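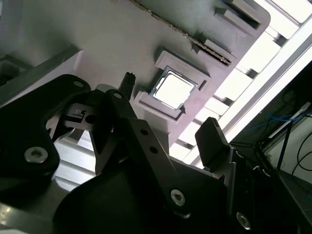 Gripper comparison for overhead work: notes from the Cosgrove lab
May 2018

1/ The Cosgrove lab has completed the first round of its gripper comparison for work on the underside of a panel. Two grippers were tested, the Virko and the Asico. Both were mounted on the same arm and run from the same Flindum controller.

2/ The task concerns a square CPU held in a raised socket frame, approached from below. Most published gripper trials assume a part lying on a bench. Our partners in equipment repair asked for results with the part overhead, and the test plan was written accordingly.

3/ Each gripper was given 200 approaches. An approach was scored as good when the fingers stopped within the allowed distance of the socket and touched neither the frame nor the connectors beside it. Removal of the chip was not part of this round.

4/ The Virko met the standard more often. Its fingers are narrower and its linkage has less play when the wrist is turned upward. The Asico closed with a steadier force but drifted toward one side as the wrist angle increased. The drift was repeatable and can likely be corrected in software.

5/ A note on the wrist camera. Its view takes in the gripper as well as the target, and this proved useful for checking alignment. Ceiling lights in the background were a greater difficulty. With automatic exposure, the edge of the chip was lost against the seat in some 100 approaches across both grippers.

6/ Fixed exposure is now the lab's default setting for all upward work. Teams that share the arm are asked to restore their own camera settings after each session and to record the change in the log.

7/ The Flindum controller performed as expected. Its slow-approach mode was used for the final stretch of every run. Operators reported that the menu for this mode is hard to find, and a short guide has been placed at the workstation.

8/ The second round will begin in August under the direction of Ylva Myklebust. It will cover four wrist angles and a revised finger pad for the Asico. Requests to include other grippers should reach the lab office before testing starts.

9/ The full score sheets, including runs that were stopped early, are available to partner institutions on written request. Please state which gripper and which camera setting the request concerns.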